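Wednesday, late

Right, I have now watched the Clotimcombe trailer nine times and I need to put my thoughts somewhere before Ilídio blocks my number. It dropped at teatime. I had a pan of rice on. The rice is no longer a thing we talk about.

So! Series three. We finally get the lighthouse, we get the drowned chapel with all the candles, and we get Sakano in the long grey coat, which fans have been begging for since that one sketch went round last August. She doesn't say a word in the whole trailer. She walks down a jetty, she looks at the water, she takes one glove off. That's all she does and I nearly fell off the sofa. If you've read the books you know about the glove. If you haven't, please go and read the books, I'm begging you, there are only four of them and the second one is short.

Things I shouted at the screen, in order:

The ferryman is back?? He went under the ice at the end of series two and I cried on a bus about it.

Is that Ngui's boat? It has the same red stripe, but the name on the side has been painted over, so either somebody has stolen it or we're in a flashback. I'm leaning flashback. Ilídio says stolen. We have a curry riding on it.

They've changed the music. It's all low strings now and I don't hate it, but I do miss the accordion.

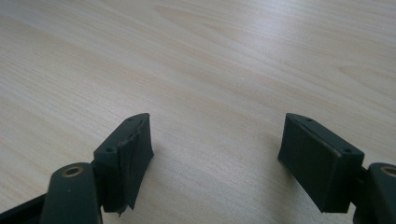
The Clendudik problem

Okay, deep breath, because I've been putting this bit off. Clendudik turns up for maybe a second and a half near the end, on the stairs, and they've recast him. I knew it was coming. I'd read the interview. It still felt like coming home and finding the front door a different colour.

The new chap is fine, I think! He's taller and he has a nice worried sort of face. But the old Clendudik had that way of standing in doorways as if he'd forgotten why he came in, and half of the jokes in series one hang on it. I went on the forum to see if I was alone in this and there were already 523 replies, most of them about his hair. Abílio Henriques (he runs the Tuesday rewatch thread and is usually the calmest person on there) had written a single line, "No thank you", and gone to bed.

I wrote a long reply, deleted it, wrote a shorter one, and then posted the long one after all because I'd copied it by mistake. It's all about the staircase scene in book three and whether you can do it with a tall man. You'd have to rebuild the stairs, surely. Somebody has already told me I'm overthinking it -- which, yes, that's the hobby.
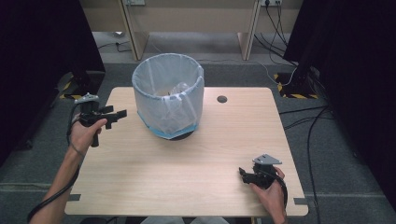
My other worry is the number of episodes. We had ten last time and it's down to six, and book three is 500 pages in my paperback, with hardly anything you could lose. The whole winter at the salt works has to go in, and the trial, and the letter. Oh, the letter! If they cut the letter I'll be carrying my box set over to the bin, and I mean a proper one like that round one with the white bag folded over the rim, nice and final. Then I'll fish it out again by bedtime, obviously. Ilídio reckons they'll do the salt works as one long episode with no dialogue, and I hate how much I'd like that.

What else. There's a shot of a table laid for seven, and I can only make it six people living by that point in the story. I've paused it and squinted and I can't read the place cards. Abílio will have them by morning, he's got the big telly.

The first 48 seconds are better than the rest, by the way. After that it goes a bit explodey, with the title slamming up in huge letters, and Clotimcombe has never been a slamming sort of show. It's a show where people row places and are sad. But I suppose they've got to get new viewers in somehow, and my sister texted to ask if it was "the boat one" and whether she should start it, so fair play, it's working on her.

I said yes, start tonight, and skip nothing. She's on episode two already and wants to know if the ferryman is going to be all right.

I've told her he's absolutely fine.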